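Grokach Kitchen Kit: README

Version notes for the June release. Read this before you unpack the sleeves, please!

What you get

The Grokach Kitchen Kit is an add-on for two-arm robots that lets you teach and run dish handling at a normal home dishwasher. We built it at Flavcombe after a long stretch of trying to do the same thing with parts meant for warehouse picking, and we are very happy with how much nicer life is now. In the box:

- two soft black arm sleeves with cuffs, left and right
- two wrist camera mounts, with screws and a short cable for each
- the Dresetti control software, on a USB stick and as a download
- a starter set of 477 recorded dish runs, which you can train on right away
- a printed card with the stop and reset steps (tape it up near the machine)

You need your own arms and grippers. The kit does not include plates, though you will want a stack of cheap ones in several colors.

Why dishwashers

Because they are hard in all the fun ways! Plates are thin, shiny and close together. The tines hide the lower edge of whatever you are reaching for, and a wire rack seen from above looks like a hundred edges at once. The rack also rolls when you lean on it. If a policy can work here, it tends to do fine at a drying rack or a shelf – we moved one over to a shelf with very little extra training and were grinning all afternoon.

The wrist view is what makes it possible. A head camera sees the top of the rack and then mostly sees the robot's own arms. From the wrist you get the gap between two plates at the moment you need it, and often the other hand too, so the model can learn to keep the two out of each other's way.

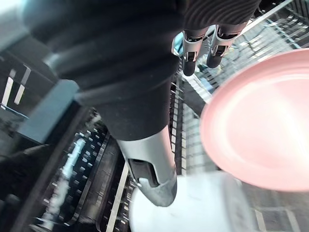
Photo: Flavcombe, wrist camera. Free to reuse with credit.

With a pink plate and a white one both standing in the rack, the model gets an easy color cue but a nasty highlight on the pink one. Glossy plates wash out under kitchen lights, and we kept those views in the starter set on purpose. Please don't filter them out of your own recordings either. Our first model had only seen evenly lit plates and it was lost the minute we took it into a real kitchen.

Setting up

1. Fit the sleeves before the camera mounts. Going the other way is possible, but you will say bad words.
2. Bend each arm through its full range by hand and check that the fabric folds freely at the elbow.
3. Plug in the cameras and start Dresetti. Both views should come up on the first screen.
4. Run the calibration with the dishwasher door open and the lower rack pulled all the way out.
5. Load the starter model and try it with a single plate in the rack.

The first calibration takes 43 minutes. Later ones are much quicker unless you have moved a camera. Coffee is a good plan.

The starter data

Every run has both wrist views, joint positions, gripper opening and a one-line task label such as "lift the plate nearest the door". Runs that ended in a drop are kept and tagged as drops. We find them really useful for training a checker, and less useful for anything else. Runs are split into train and test by kitchen, so the test kitchens are ones the model has not met.

Esteves, our cloud training service, is optional. Everything runs on your own machine if you have a decent graphics card. If you do use Esteves, the free tier covers 1000 uploaded runs, and we don't train on your uploads.

What it is not good at yet

Glasses. Clear glass against a gray rack is still rough, and stemware is off the table for this release. Bowls work when they are spaced out and go wrong when they are nested. Cutlery baskets are slow enough that you will want to do them yourself.

The sleeves keep splashes off but they are not waterproof. Don't reach into a machine that is still dripping, and wait for hot dishes to cool.

Known issues

- Dresetti sometimes swaps the left and right views after sleep. Restart it and check the labels.
- Camera mounts can work loose. Tighten them every few sessions.
- Very pale plates in pale racks confuse the edge finder. A fix is in testing now.

License and feedback

Software and starter data may be used for research and for teaching. For use in a product, write to us first. Bug reports go to the tracker, and please attach the short log that Dresetti saves when you press stop. We love getting odd plates to test with, so if yours breaks the model, send us a recording.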